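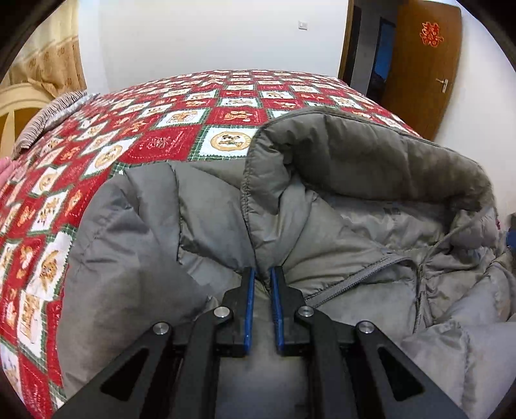 How do you fold a puffer jacket with a hood so it stays folded?

Posted in Laundry & Closets, 17 March 2026
34 people found this page useful

Puffer season is ending at our house and I'm trying to get the coats off the hooks and into the closet until fall. Shirts I can fold all day long, I love folding shirts! But a puffer jacket beats me every time. I lay it out on the bed, fold in the sleeves, fold it in half, turn around to grab the next one, and by the time I'm back it has puffed itself open again and the hood has flopped out the side.

Mine is a gray nylon one with a hood that doesn't come off, a full zipper and a drawstring. It has the sideways seams with the stuffing in between. I have one shelf for coats and it isn't deep. I don't want to use a vacuum bag if I can help it, because a friend told me they flatten the filling for good. Is there a way of folding that holds? And what do I do with the hood? Under, over, rolled up?

Also, should it be washed before it goes away, or is that asking for trouble?

– patchworkpam

Anell
Oh, I love this one! I fold puffers on my bed every spring and I've gotten it down to a couple of minutes a coat. The trick that changed everything for me is that the jacket can be folded into its own hood. You already have a bag attached, so use it.

Start by emptying the pockets. Then close the zipper all the way to the top. I used to skip this and wonder why my bundles came apart. An open front lets the two halves slide around on each other, and nylon is slippery enough as it is. Pull the drawstring so both ends are even and tuck the ends inside the collar.

Lay the jacket face down with the hood stretched out flat above the collar. A bed is good for this, and a quilt or a blanket is even better than a smooth sheet, as the jacket doesn't skate around so much. Smooth it from the middle out to the sides with your forearms. You'll hear the air leaving through the seams. Give it time, it comes out slowly.

Now fold one sleeve straight across the back, then the other on top of it. Fold both sides in toward the middle until the whole thing is no wider than the hood. Press again with your forearms.

Then roll from the bottom hem up toward the collar. Roll tight, and stop every couple of turns to lean on it. That is where most of the air goes, and if you rush it you end up with a fat sausage that won't fit into anything. When you get to the collar, hold the roll down with one hand and with the other pull the hood back over it, like turning a sock inside out over a ball of socks. Work it around the ends. Then tighten the drawstring and there you go, a neat little pillow that stays shut!

If your hood is on the small side the roll may stick out at both ends. Mine does on one coat and it still holds fine. I put the bundles on the shelf with the drawstring end facing out so I can pull one down without knocking the others over.

About the hood question: if you'd rather fold flat than roll, fold the hood down over the back first, before the sleeves, so the sleeves lie on top and hold it there. Doing it last is why it keeps flopping out.

zipmeup_dornau
Just hang it. Folding puffers is a waste of a nice afternoon. Wide hanger, zip it up, done.

Chin
I like Anell's hood roll very much and use it for trips, but for the months from spring to fall I would go a little easier on the filling. A coat that sits rolled up tight through August comes out looking tired, and down takes it harder than the synthetic stuff. It usually comes back, but it can take a day or more.

What I do is a loose flat fold. Zipper closed, hood down over the back, sleeves crossed on top, then fold the bottom third up and the top third down over it. It will want to open. I slide it into an old pillowcase, fold the open end of the pillowcase underneath, and put it on the shelf with the fold at the bottom. The weight of the coat keeps it closed. Cotton pillowcases are great because air gets through, and you can write on a bit of masking tape whose coat is in there. It takes more room than the roll does, so for a shallow shelf measure first. Two coats one on top of the other are fine. I wouldn't go higher than that, the bottom one gets squashed.

On washing: yes, do it before you put it away! Skin oil around the collar and cuffs is what leaves those dark shiny patches, and they set in over the summer. Read the care label first, it is often sewn into the lining near the collar or low down in a side seam. If it says machine wash, then zip it up, turn it inside out, use the gentle cycle with cool water and only a little detergent, and no softener. Run a second rinse. Puffers hold on to soap like you wouldn't believe.

Dry it on low with 2 clean tennis balls in the dryer, and take it out a few times to break up the lumps with your fingers. Then leave it on a hanger overnight even if it feels dry. The outside dries long before the stuffing does, and a coat that goes into a closet damp will smell musty in the fall. Ask me how I know.

And about the vacuum bags, I used them for one winter's worth of coats when we moved and the synthetic ones were fine. The down one never got quite as plump again. For a move, okay. For storage I'd leave them alone.

patchworkpam
Update from me! I did the hood roll tonight and it worked on the second try. The first time I forgot to close the zipper, just like Anell said. It's sitting on the shelf and has not moved. I'm going to wash it this week and do it over with Chin's pillowcase for the summer, now that I know I can roll it for the trip to my sister's. Thank you both, I'm so pleased with this. On to the kids' snow pants – if anyone has a good way with the suspenders, please post it!

Related on Skoltamow Home Help
Getting a stuck jacket zipper moving again
Can I put a down comforter in a top loader?
Where to keep boots when there is no mudroom
Thread viewed 3459 times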